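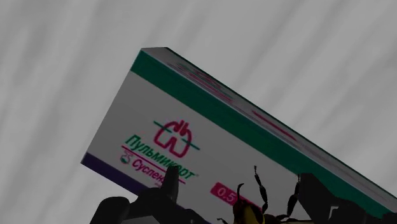 Simulator view: the Pulmicort carton held from below by the gripper fingers.

Carton handling: workshop tips for the Saturday club
Collected by Zamfira Avram, Dromer Robotics Club

Most teams entering the July sorting round will spend more time on cartons than on anything else in the set. These are the things we keep repeating at the bench, written down so they can be pinned up.

Getting the carton model right
Measure a real, empty carton with callipers and type the figures in. Don't scale by eye. Check the mass as well. The default in the Nedelcu scene file is 500 grams, far too heavy for a medicine box, and the fingers will squeeze accordingly.
Put the printed artwork on the correct faces. A mirrored label looks fine from a distance and then the reader fails on every pass.

Setting the grip
Start with the force slider at 20 per cent and go up in small steps. Real card buckles long before the simulator shows any trouble.
Hold across the narrow side where you can. If a finger has to go over the front face, keep it off the part of the label your reader needs.
Slow the last bit of the approach. We use a 60 millimetre slow zone and it has saved a lot of knocked boxes on the Steleck arm.

Reading labels at an angle
Train on tilted boxes. Straight-on pictures teach very little.
Include some with words half covered. Part of a brand name together with a coloured stripe is often enough to tell two cartons apart.
If you use cartons in more than one alphabet, save your label list as UTF-8. Cyrillic names turned to question marks in two teams' files last term.
Some 700 training views per carton was plenty for us.

Moving to the real bench
Use empty cartons only, taped shut, with a bit of folded card inside for stiffness. No medicines in the workshop.
Wipe the finger pads with a damp cloth before each session and let them dry.
Write the grip setting on masking tape and stick it to the Tonano controller, with your team name.
Save the scene under a new name before you change anything. Put the old one in the shared folder.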